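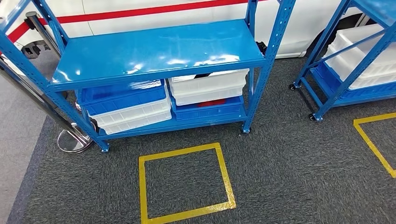
Behälterzelle (Aufbau, Einmessen und Pflege)

18. September 2020, von Emil Brunner

Suche Begriff eingeben Suchen

Eine Behälterzelle ist ein abgegrenztes Stück Boden mit Regalen, Kunststoffbehältern und einem fahrbaren Roboter mit Arm, der die Behälter (oder einzelne Teile daraus) holt und wegbringt. So würde ich es jedenfalls jemandem am Telefon erklären. In der Literatur laufen ähnliche Aufbauten unter Kommissionierzelle, Pickstation oder mobile Manipulation, und die Grenzen sind fließend. Ich beschränke mich in diesem Eintrag auf die Zelle, die ich kenne, nämlich die mit dem Ikow bei uns bei Eser, und erzähle, wie man sie aufstellt, einmisst und am Leben hält. Wer eine andere Maschine hat, wird vieles wiedererkennen und bei den Zahlen bitte ins eigene Handbuch schauen!

Begriffe

Ein paar Wörter brauche ich dauernd, also vorweg. Ein Platz ist eine Stelle auf dem Boden, an die der Ikow fährt, bevor der Arm sich bewegt. Ein Fach ist ein Ort im Regal, an dem ein Behälter stehen darf. Ein Stapel sind bei uns immer zwei Behälter übereinander. Cetura heißt die Leitsoftware, in der Plätze, Fächer und Stapel als Karte hinterlegt sind, und wenn ich »die Karte« schreibe, meine ich diese und keine aus Papier (die aus Papier hängt trotzdem an der Wand, und ich schaue öfter drauf, als ich zugeben möchte).

Das Regal

Wir nehmen blau lackierte Regale mit gelochten Winkelprofilen. Die Lochung ist Gold wert, man kann einen Boden mal eben um ein Loch versetzen, ohne zu bohren, und genau das passiert beim Einrichten ständig. Pro Regal gibt es einen unteren Boden knapp über der Erde und einen oberen, und dazwischen stehen zwei Stapel nebeneinander. Der obere Boden bleibt in unserer Grundstellung frei. Dort setzt der Arm später ab, was er herausgenommen hat, und wenn schon vorher etwas draufsteht, plant Cetura einen Umweg, und der Umweg kostet Zeit.

Beim Abstand der Böden lohnt sich Geduld. Die Stapel sitzen ziemlich stramm unter dem oberen Boden, das sieht ordentlich aus und spart Höhe, aber der Arm braucht Luft zum Anheben. Ein Behälter lässt sich mit einem Rand, der an der Lippe hängt, nicht gerade herausziehen! Ich stelle den Boden deshalb erst nach Augenmaß ein, hebe den oberen Behälter von Hand an, ziehe ihn einmal komplett heraus und schiebe ihn wieder zurück. Schleift er, kommt der Boden ein Loch höher. Danach werden alle Schrauben nachgezogen, und zwar über Kreuz.

Es gibt Regale auf Füßen und Regale auf Rollen, und in derselben Zelle dürfen beide vorkommen. Auf Füßen steht ein Regal verlässlich, lässt sich aber nur zu zweit ordentlich verschieben. Auf Rollen kommt man schnell an die Rückseite. Bei Rollen gilt: Lage nach jedem Schieben neu prüfen, auch wenn man nur kurz dahinter fegen wollte. Diagonalstreben an der Seite helfen sehr, ohne Strebe schwingt ein rollendes Regal nach, wenn der Arm absetzt.

Behälter und Farben

Die Behälter kommen bei uns von Gilani, in Blau und in Weiß, mit gerippten Seiten und kräftigem Rand. In der ganzen Zelle sind 28 davon im Umlauf. Die Farbe hat mit dem Inhalt nichts zu tun, das wird gern falsch verstanden. Sie dient zum Prüfen der Stapelreihenfolge: In der Prüfstellung steht links der blaue Behälter auf dem weißen und rechts der weiße auf dem blauen. Wird die Prüfung gestartet, muss Cetura beide Stapel richtig herum melden. Meldet die Software zweimal dasselbe, hat sie das Regal gar nicht neu angeschaut und einfach den alten Stand aus dem Speicher genommen. (Das hat mich am Anfang einen halben Tag gekostet.)

Gemischt gestapelt wird nur innerhalb derselben Baureihe. Ein fremder Behälter mit etwas anderem Rand sitzt von oben betrachtet prima und verkantet dann beim Abheben.

Teile dürfen nicht über den Rand stehen. Ein roter Gegenstand, der im Spalt zwischen zwei Behältern hervorleuchtet, ist noch in Ordnung, solange der obere Behälter satt aufliegt. Ich drücke zur Kontrolle mit der flachen Hand auf alle vier Ecken. Wippt etwas, wird umgeräumt.

Bodenmarken

Vor dem Regal klebt ein Quadrat aus leuchtend gelbem Band, mittig unter der Lücke zwischen den beiden Stapeln. Das ist der Platz. Vor dem Nachbarregal gibt es den nächsten, und so weiter. Der Ikow orientiert sich an seinen eigenen Sensoren und braucht das Band nicht. Wir Menschen brauchen es umso mehr: zum Freihalten und um mit einem Blick zu merken, ob Maschine und Karte noch dasselbe meinen.

Auf Teppich klebt Band anders als auf glattem Boden. Unser dunkler, gesprenkelter Teppich nimmt es gut an, wenn er vorher gesaugt ist, und lässt an den Ecken als Erstes los. Ecken also überlappen lassen und mit dem Daumennagel andrücken. Von Zeit zu Zeit erneuere ich das ganze Quadrat, Flickwerk aus kurzen Stücken rollt sich schneller auf, als man schauen kann. Wichtig: altes Band erst abziehen, wenn das neue daneben liegt, sonst ist die Lage weg und man misst von vorn.

Wo der Teppich an glatten Boden grenzt, gibt es eine kleine Kante. Der Ikow kommt darüber, ich lege trotzdem keinen Platz so, dass er mit einem Rad auf Teppich und mit dem anderen daneben steht. Der Arm wird es einem danken.

Einmessen

Das Einmessen verläuft in dieser Reihenfolge, und ich halte mich stur daran:

1. Regal hinstellen, Füße oder Rollen kontrollieren, mit der Wasserwaage über beide Böden gehen.
2. Behälter in Prüfstellung bringen, oberen Boden abräumen.
3. Band kleben. Zwischen Regalvorderkante und Bandvorderkante liegen bei uns 200 Millimeter.
4. Ikow von Hand in das Quadrat fahren und in Cetura den Platz speichern.
5. Fächer anlernen, unten beginnend, links vor rechts.
6. Leerfahrt mit gedrosselter Geschwindigkeit, Hand am Nothalt.
7. Erst jetzt ein echter Griff, am oberen linken Behälter.

Die zulässige Abweichung haben wir auf 5 Millimeter gesetzt. Cetura würde mehr erlauben, aber dann beginnt der Greifer am Rand zu kratzen, und das hört man quer durch die Halle.

Ein Wort zum Licht. Der blaue Lack glänzt, und die Deckenlampen spiegeln sich auf dem oberen Boden als helle Flecken. Für das Auge ist das hübsch, für die Kameraerkennung ein Ärgernis: Weiße Flecken auf glatter Fläche werden gelegentlich für Gegenstände gehalten. Shiuli Mollah hat dafür im Januar eine Maske in Cetura angelegt, in der die oberen Böden nur mit der Tiefenmessung beurteilt werden, und seitdem ist Ruhe. Wer keine Tiefenmessung hat, kann mattieren. Eine dünne graue Matte auf dem Boden tut es auch, muss aber festgeklebt sein.

Blanke Metallteile in der Nähe, zum Beispiel verchromte Absperrpfosten mit polierten Standfüßen, machen Ähnliches mit dem Laser. Ein solcher Fuß spiegelt alles, was um ihn herum steht. Ich trage die Pfosten als feste Sperrfläche in die Karte ein und bitte alle Leute, sie dort stehen zu lassen. Größere Dinge hinter den Regalen, etwa ein geparktes Fahrzeug, kommen ebenfalls als Sperrfläche hinein, mit etwas Zugabe für Türen.

Fehler 234

Die häufigste Meldung überhaupt, darum bekommt sie ihren eigenen Abschnitt. Im Klartext steht da »Fachlage nicht bestätigt«, und der Ikow bleibt stehen und wartet. Meine Suchreihenfolge ist immer gleich: Steht er im gelben Quadrat? Wenn nein, Platz neu anfahren und fertig. Wenn ja, wurde das Regal geschoben? Bei denen auf Rollen ist das der erste Verdacht, bei denen auf Füßen schaue ich eher nach einem Profil, an dem sich eine Schraube gelockert hat. Stimmt auch das, liegt es meist am Behälter, der schräg auf seinem Nachbarn sitzt.

Bitte nicht einfach quittieren und weiterfahren lassen! Die Software nimmt die Quittung als Bestätigung der alten Lage, und beim nächsten Griff fasst der Arm daneben.

Laufende Pflege

Täglich: Band anschauen, Boden vor den Regalen freiräumen, Greiferbacken mit einem trockenen Tuch abwischen. Wöchentlich: Schrauben an den Profilen mit der Hand prüfen, Rollen auf Fusseln kontrollieren (Teppich! die Fasern wickeln sich um die Achse und bremsen einseitig), Behälterränder auf Risse abfühlen. Gerissene Ränder sortiere ich sofort aus, kleben hält da nicht.

Die Räder des Ikow selbst fangen auf Teppich ebenfalls Fasern ein. Dafür die Maschine ausschalten, den Akkustecker ziehen und mit einer Pinzette arbeiten, mit dem Messer erwischt man zu leicht die Dichtung. Nach der Radreinigung fahre ich einen Platz zur Probe an und vergleiche mit dem Band.

Umbau

Kommt ein Regal dazu, wird nur dieses eingemessen, die alten Plätze bleiben. Wird ein vorhandenes Regal versetzt, lösche ich seinen Platz in Cetura vorher komplett und lerne ihn neu an. Das Verschieben von Plätzen auf der Karte geht zwar mit der Maus, übernimmt aber die alten Fachhöhen mit. Den alten Stand speichere ich vorher unter dem Datum ab und notiere auf dem Papierplan an der Wand, welches Regal wohin gewandert ist.

Siehe auch: Greiferbacken wechseln, Sperrflächen in Cetura, Teppich und Rollwiderstand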